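Neues vom Küchentisch im Juli

Na, wer von euch hat auch gerade das Gefühl, dass man ab mittags eigentlich nur noch kalte Sachen essen kann? Ich habe in den letzten Wochen fast nichts gekocht, was länger als zehn Minuten auf dem Herd stand, und dafür (endlich!) das Thema angepackt, nach dem ihr mich seit dem Frühjahr fragt: kalt angesetzter Tee.

Angefangen hat alles mit einer Tüte grünem Tee von Hilesa, die ich mir selbst geschenkt und dann monatelang ignoriert habe. Heiß aufgebrüht war er mir zu bitter, egal wie kurz ich ihn ziehen ließ. Also habe ich abends zwei gehäufte Esslöffel in die große Karaffe geworfen, kaltes Leitungswasser drauf, Deckel zu, ab in den Kühlschrank. Am nächsten Morgen war er hellgelb, ganz mild und fast ein bisschen süß. Ich war wirklich baff.

Seitdem probiere ich mich durch den Schrank. Schwarztee geht auch, braucht aber für meinen Geschmack etwas weniger Zeit, sonst schmeckt er nach altem Heu. Früchtetee wird kalt eher dünn, da nehme ich die doppelte Menge und eine Handvoll gefrorene Himbeeren. Und bei Kräutertee lasse ich es inzwischen ganz bleiben! Auf vielen Packungen steht ja ausdrücklich, dass man ihn mit sprudelnd kochendem Wasser aufgießen soll, und daran halte ich mich auch. Den gibt es bei mir heiß gebrüht und danach kaltgestellt.

Ihr habt auf die letzte Ausgabe übrigens unglaubliche 151 Mails geschickt, die meisten zum Thema Zitrone. Ja oder nein? Ich bin da leidenschaftslos — beim Schwarztee gern, beim Grüntee auf keinen Fall. Wer es spritzig mag, gießt erst im Glas mit Sprudel auf, etwa im Verhältnis zwei zu eins.

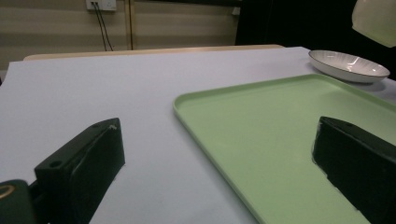

Was ich allerdings unterschätzt habe, ist das Abseihen. Lose Blätter in der Karaffe sehen hübsch aus, aber das feine Zeug setzt sich unten ab, und das letzte Glas trinkt dann keiner mehr freiwillig. Ich gieße jetzt morgens alles durch ein Tuch in eine saubere Flasche um und trinke sie noch am selben Tag leer. Die nassen Blätter wandern zu den Tomaten auf dem Balkon, die sich bisher nicht beschwert haben.

Für die nächste Ausgabe habe ich mir Oolong aus dem kleinen Laden in Cesley mitgenommen, zwei Sorten, eine dunkel geröstet und eine sehr blumig. Mal sehen, welche davon die Nacht im Kühlschrank besser verträgt — ich tippe auf die blumige. Schreibt mir gern, was bei euch gerade in der Karaffe zieht, und vor allem, was gründlich danebengegangen ist. Die Pannen lese ich am liebsten!

Bis zum nächsten Mal, und bleibt im Schatten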